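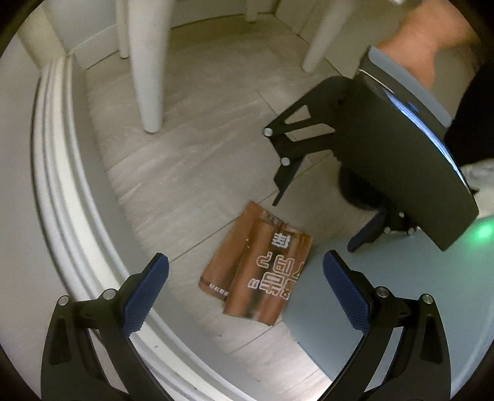
A reader wrote in asking how to get the crackle off an old 45 without making the singer sound like she's underwater, and yes - it can be done at home with free software!

## Clean first, record second

Wash the single, let it dry fully, and play it through once before you record anything. My copy of the Leltside reissue dropped half its noise this way.

## Record it flat

1. Set your levels on the loudest chorus and leave them there. I like peaks at -6 dB.
2. Record in mono if the single is mono. Summing both channels knocks out a surprising amount of hiss.
3. Keep ten seconds of the run-in groove. You'll want it later.

## Fix the clicks

Zoom in and repair the big ones by hand. It's slow, but oh, it's satisfying! Then run the click remover at a gentle setting and listen to the drums. If the snare has gone soft, undo and back off.

## Rumble and hum

Put a high-pass filter at 30 Hz, then a narrow notch at 60 Hz if you hear hum. Watch the bass line - my Strömberg pressing lost its low notes when I made the notch too wide.

Save the raw take as its own file before you export.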